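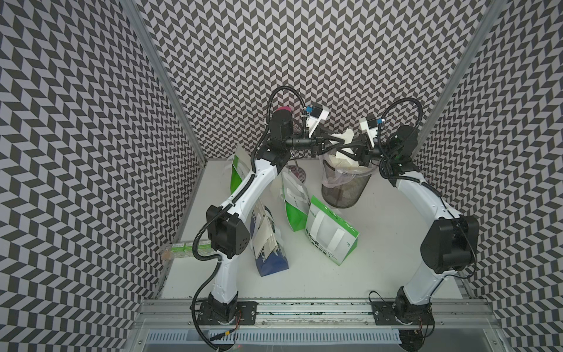

Chapter 6
Sorting and Clearing Household Waste Paper

Paper comes into a home every day and leaves it much more slowly. Shopping bags, tissue, wrapping, receipts, envelopes and packing sheets pile up on floors and counters because each piece weighs almost nothing and seems easy to deal with later. A room can look untidy with very little in it if what it holds is paper bags lying on their sides.

This chapter covers the clearing of waste paper from a room, from the first look around to the tying of the liner. It follows Chapter 5, on dusting and surfaces, and uses the same order of work: large things first, small things next, floor last.

After studying this chapter, you should be able to:
- tell apart paper to keep, paper to recycle and paper to throw away
- choose and line a wastebasket suited to dry waste
- flatten and store carrier bags made of paper
- clear a floor in one pass

Words to know
carrier bag, cut-out handle, rope handle, gusset, liner, dry waste, mesh basket

6.1 Three Kinds of Paper

Most of the paper found on a floor belongs to one of three groups.

Paper to keep is clean, whole and likely to be used again. A paper carrier bag with a sound bottom and a firm handle is in this group even if it has tipped over or been leaned against something. Green-and-white and blue-and-white shop bags like those in the opening photograph are often made of heavy stock and will stand several more trips.

Paper to recycle is clean but no longer useful. Torn bags, flat sheets, envelopes and cardboard inserts go here. Rope handles are usually pulled out first, as the cord is often not paper. Check the rules where you live. The town of Stukthorpe, used in the case studies in this book, takes bags with the handles left on, while neighboring Brimevthorpe does not.

Paper to throw away is soiled or too small and soft to recycle. Used tissues and paper towels are the common examples. A crumpled piece of white paper may be either a tissue or a sheet of writing paper, and the two are handled differently, so look before you drop it in the basket.

6.2 The Wastebasket

A basket for dry waste needs no lid. Mesh baskets are light and easy to wipe, but small scraps and pencil dust can fall through the holes, and for that reason they are normally used with a liner. The liner should be large enough for its edges to fold over the rim on all sides. If it only just reaches the rim, it will slide down as soon as something is dropped in.

A clear liner lets you see what has been put in by mistake. A colored one hides the contents, which some households prefer in a living room or bedroom.

Stand the basket close to where the paper is. Carrying each piece across the room takes more time than the picking up does - move the basket as you work if the room is large.

6.3 Clearing the Floor

1. Set the lined basket near the middle of the area.
2. Stand the carrier bags upright and look inside each one. Receipts and small purchases are often left at the bottom.
3. Put loose tissue and soiled scraps in the basket.
4. Fold the bags worth keeping along their gussets and press them flat.
5. Place the flat bags inside the largest one and store it upright.
6. Put the remaining clean paper out for recycling.

Do not press the contents of the basket down by hand. Sharp items are sometimes wrapped in tissue and cannot be felt until it is too late.

Case Study: The Flores Street Apartments

The Flores Street building in Stukthorpe has 108 apartments and one paper room on the ground floor. Over the month of February, residents left 562 paper carrier bags there. Most had been put in without being folded, and the bins were full by Friday each week. A notice was then put up showing how to fold a bag in 2 movements. Read the case again after Section 6.3 and write down what else the building could have done.

Before You Go On

Look at the floor of one room at home. List the paper on it under the three headings in Section 6.1, and note any piece you were unsure of. Bring the list to class for use with Section 6.4, Storing Flat Bags.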